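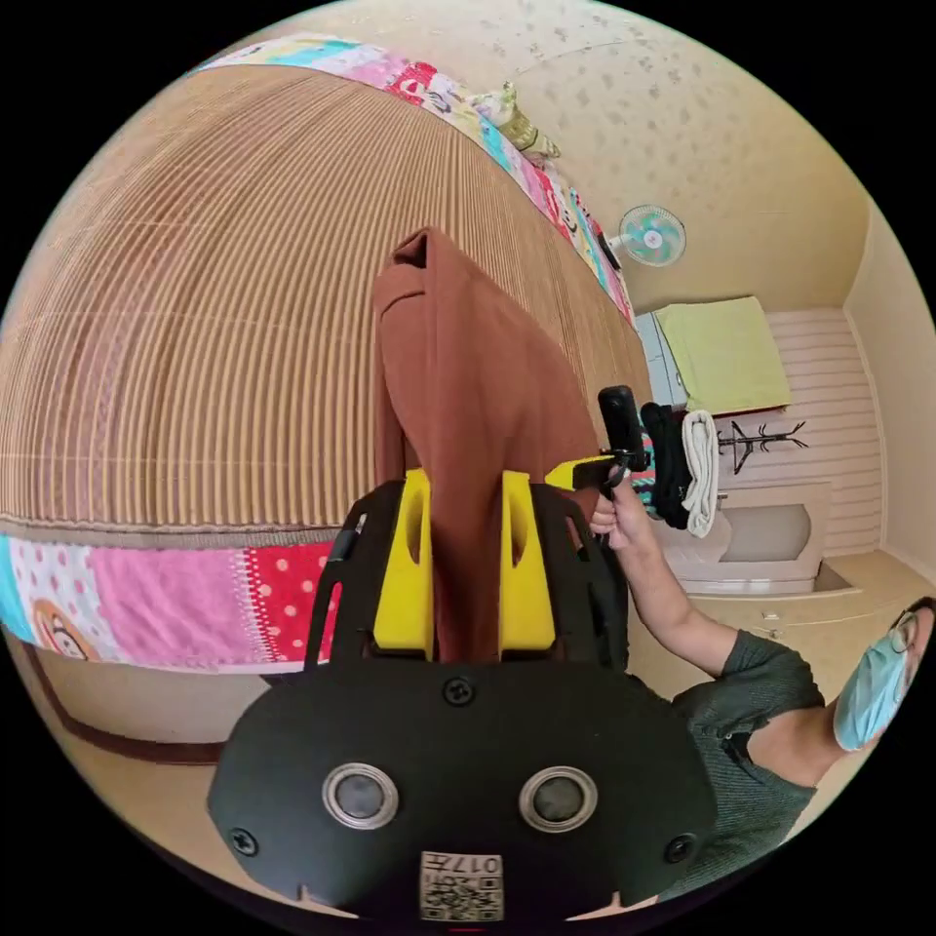
Unit 017, brown cloth folded to a strip and held in the yellow fingers, bedroom setup.

Feb 14, 2023

Second round with the Fata handheld gripper kit. Trial license runs out soon, so this needs to turn into a yes or no for Flurninell.

Log count is at 1,393 grasps since January. Today added 76, all cloth, done over the bed with the woven mat. 62 kept after review. Most of the rejects were double layers where the fingers took the top fold and left the one under it. Two were my fault (started before the recording light).

Fingers: the chunky yellow blocks do well on a folded strip. Thin single layers still slide out if the pinch is near the notch. Ritchie sells a softer pad that should fit the same mount, price not on their page. Ask.

Tracking dropped 2 times, both near the wall end of the bed. Restarting the app fixed it, which costs a few minutes each time. Fata support says the next firmware handles this. No date given.

Handle gets heavy on the wrist by the end of a session. Compared with the Fallar unit, setup is quicker and the export is cleaner, but the Fallar trigger has a better feel.

Leaning yes on one kit, no service plan. Still to do: towels, then the quilt corners. Check screw torque before the next run.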